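The Year I Stopped Washing Everything

I was 30 before it crossed my mind that a sweater could be clean without having been through the wash. I grew up in a house where anything that touched a body for an hour went into the hamper, and I carried that habit through four apartments and one marriage. Then I moved to Zumbridge, where the water bill comes with a little graph on it, and my graph looked like a ski jump.

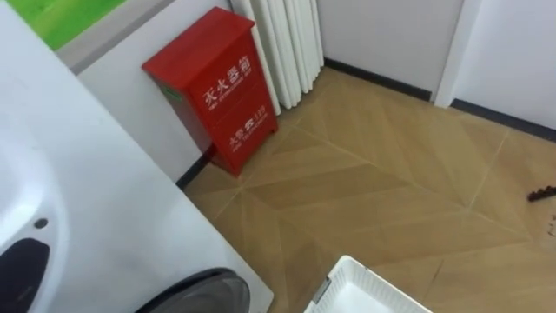
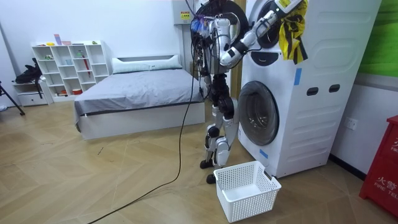 My neighbor Leonie Aigner was the one who got me started. She's a retired costume maker, and she came over to borrow a ladder and found me on my knees sorting socks, and she looked at the pile and asked if I'd been sick. I hadn't been sick. That was four days of clothes! A big white front loader against the wall is a lovely thing to own, but it does sit there like an open invitation, and if you've got one you'll feed it. Leonie picked up a gray cardigan, smelled the armpit (mine, I wanted to die) and hung it on the back of a door. "Tomorrow," she said, and took the ladder.

So I tried it. I bought a clothes brush, a stiff one, and put three hooks by the bedroom window. Wool went on the hooks overnight and back in the closet in the morning. Jeans got brushed at the knees and folded. I kept on washing underwear and gym things and towels the way I always had, and my mother can stop calling about it.

The first couple of weeks were uncomfortable. I kept sniffing my own sleeves at work. Corina Imhof, who sits across from me, finally asked if something was burning. I told her what I was up to and she rolled her chair over and confessed she hadn't washed her good black pants since September. They looked perfect. They looked better than mine, which had gone that sad brownish color at the seams.

After that I started asking everybody. I asked Benedikt Sutter at the dry cleaner on Rullberg Street, thinking he'd be insulted, and he talked my ear off for half an hour. He'd like people to bring him their coats once a year and leave him alone the rest of the time. Most of what comes over his counter has one spot on it, he told me, and the spot wants a damp cloth and some patience. He also thinks we all use too much soap. He made me hold a towel that had gone stiff as a cracker and then made me feel one of his own — I've been pouring half as much ever since.

I did ruin something along the way. I tried spot cleaning a silk blouse with dish soap and left a ring on it the size of a pancake. Burgi Riedl, who runs the mending table at the library, put a row of tucks over the ring and now I wear it more than I did before. She wouldn't take money, so I brought her a plum cake.

I'm down to two loads a week, three if there are guests. The cardigan Leonie hung on the door is on the middle hook right now, airing out from last night's onions, and I think it's got another few days in it. She still has my ladder.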